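Papier-mâché over a balloon, notes from the bench. Thread, 18 posts.

1/ Subject is the first layer: thin white tissue on an inflated balloon, towel underneath. Most bowl failures I see start at this layer and only show up two days later.
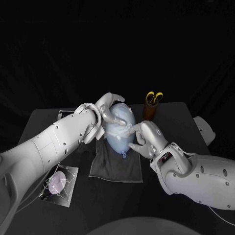

2/ A reply came in before I had finished typing, asking why anyone would bother with tissue when newsprint is free and twice as strong. Fair question. Newsprint is stronger per sheet. It is also stiff, and a stiff sheet on a double curve has to fold somewhere. Every fold is a ridge you will sand later.

3/ Tissue wrinkles too, but the wrinkles are fine and they press flat once there is paste on them. I use tissue for the first two layers and the last one. Newsprint goes in the middle where it can be ugly.

4/ Balloon size. Inflate to well short of the maximum printed on the bag. A balloon at full stretch has a thin skin and loses volume faster, and volume loss while the shell is still damp is what gives you dents. A slightly soft balloon is also easier to hold still.

5/ Shape. A party balloon is an oval with a narrow end at the knot. If you want a bowl, the wide end is the bottom of the bowl and the knot end is the opening. Start the paper on the wide end and work toward the knot. Leave the neck bare. You need it later.

6/ Color of the balloon matters more than people expect. Pale blue is good under white tissue: bare patches show, and a second layer is visibly whiter than the first. White balloon under white paper and you are guessing.

7/ The towel. A bare tabletop lets the balloon roll. A bowl or a mug works as a stand, but the rim leaves a ring in damp paper. A folded or flat cloth towel grips enough. Use an old one. Paste does wash out, mostly.

8/ Mine are dark gray and fraying at the edges. Loose threads will find their way into the paste, so trim them or keep the paper clear of the hem. I pulled 9 threads out of one shell last November and missed at least one.

9/ Draping vs. strips. Instructions usually say strips. For the first tissue layer I drape a larger piece over the upper half, smooth from the top outward, and tear off what hangs. Fewer edges. From layer two on, strips, laid across the direction of the layer before.

10/ Hold the balloon with one hand flat over the top and work with the fingertips of the other. Light pressure. Tissue with paste on it has almost no wet strength and will come away on your finger if you drag it. Tap it down, then smooth.

11/ Tear, don't cut. A torn edge feathers and disappears under the next layer. A cut edge stays a step. Scissors are for trimming the rim at the end. Keep them upright in a cup at the back of the table, handles up, so you can grab them with sticky hands and the blades stay clean.

12/ Paste. Flour and water is fine and I have used it for years. Currently on Plultier cellulose powder because it doesn't sour in the jar. The label says wait 15 minutes after mixing. Wait longer. It keeps thickening, and lumps that look permanent are usually gone by the end of an hour.

13/ Room conditions for this batch: the back table at the Zusetthorpe craft room, heating on low, no fan. A fan dries the side facing it and the shell pulls out of round. If you must use one, point it at a wall.

14/ Drying. One layer of tissue is dry overnight. Tissue plus four of newsprint is not, whatever it feels like on the outside. I weigh mine. When two readings taken a few hours apart match, it is done. My last finished bowl, before paint, came to 49 grams.

15/ That same bowl took 172 strips. I kept a tally once to settle an argument about how much paper to prepare and I do not plan to repeat the exercise. Tear more than you think you need, before your hands are wet.

16/ Getting the balloon out. Snip a small hole near the knot while holding the neck and let the air go slowly. A popped balloon snaps away from the shell and can take the inner tissue with it. Let down slowly, it peels – you can hear it – and usually comes out in one piece.

17/ Question from earlier in the day about petroleum jelly on the balloon first. I stopped doing it. It helps the release but leaves a greasy inner face, and acrylic will not stick to that. Bare latex with cellulose paste has released cleanly for me every time so far. Flour paste holds on a bit harder.

18/ Surface. Dastent gesso, two thin coats, 220 grit between. If the first tissue layer went on flat, the inside needs almost no sanding. If it didn't, you will be in there with a folded scrap of paper and a sore thumb.

Addendum, since three people asked: the tissue is plain Poduval wrapping tissue, uncoated. I bought a carton of 3,000 sheets and split it with the Zusetthorpe group. Avoid anything with a sheen. Coated tissue sheds the paste and lifts at the edges as it dries.

Second addendum: yes, colored tissue works. It bleeds. Reds are the worst. Put it on last, over a white layer that has fully dried, and change your paste afterward.

Rim trimming and wire edges in a separate thread, once the current shells are dry enough to cut.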